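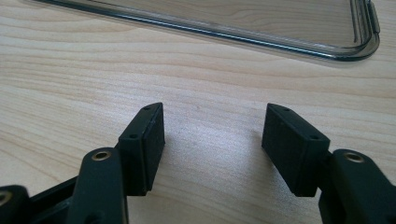
News > Projects > Pledska

Print this page | E-mail this page

Our Pledska collection has reached 208 examples, and I do want to thank everyone who has given up an afternoon to hold the gripper and patiently pick things up with it. Koen Stevens tells me the clear phone case is the one he most wants more of, as the wood grain shows straight through it and the learning system has only a thin shiny rim to go on. We're hoping for 300 by April — so if you can spare an hour or two, do please have a word with Evelien Jansen, who will gladly find you a table and a gripper.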